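Ticket 2107 – Rings and haze on glossy table top, break room
Site: Povila, ground floor
Item: Turine table, gray-brown gloss top
Opened: 16/11/2018
Status: Closed
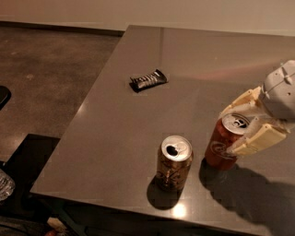
Problem as reported

The gloss top marks wherever a drink can stands for a while. The marks are dull rings the size of a can base. They wipe off with a damp cloth, then a hazy patch shows up in the same spot once the surface is dry. You only see it from a low angle with the lights on. The person reporting has tried dish soap and a glass spray. The glass spray made the haze larger.

The gold can and the red one are both open, and so are most of the cans that get left on this table by the end of the day. The snack bar is not a concern. Wrappers have not left any marks so far.

Questions sent back to the reporter

Can you feel the ring with a fingernail?
Does the haze come back after wiping with plain water only?
Has anyone used polish or wax on the top?

Reply from site

No ridge, it feels smooth. Plain water makes it better for a day and then it is back. There is a bottle of furniture polish under the sink and it is half empty, so yes, probably. The cleaning crew says they were told to use it on "the wood table" and were not sure which table that meant.

Diagnosis (Severin Wallner)

Polish build-up. The Turine top is sealed and does not take polish, so it sits on the surface as a film. Water and soda soften the film under a can and it dries cloudy. The glass spray smeared it over a wider area. I see no sign that the finish itself is damaged, going by the fingernail test.

Steps given

1. Clear the table completely. Pick cans up, do not slide them.
2. Wash with warm water and a few drops of dish soap, using a soft cloth. Change the water when it turns gray.
3. Wipe with a second cloth and clean water.
4. Put Didenko film remover on a cloth, not straight on the table. Work on an area no bigger than a tray. Leave it 2 minutes, then wipe.
5. Rinse again and dry with a towel right away.
6. Leave the table bare overnight before using it.

Do not use scouring pads, powder or the rough side of a sponge. Fine scratches on this finish show more than the rings do.

Update 1

Site did steps 1 to 5 on one half of the table. Haze gone on that half. Two faint rings left near the front edge – one round of remover did not lift them. Told them to repeat step 4 on those spots only, then rinse.

Update 2

Second round worked. Other half done the same way. The site asked if they need to put anything on the top afterward. No. Damp cloth daily, dry towel after, nothing else.

Parts and supplies

Zadwood coasters, pack of 10, sent to site with the remover. Cost goes on the Povila account. The polish has been moved to the storage closet and labeled for the hallway bench only.

Follow-up

Checked by phone after 7 days. No new haze. One sticky spot from a spill, came off with water. Coasters are being used, mostly. Ticket closed, reopen under the same number if the rings come back.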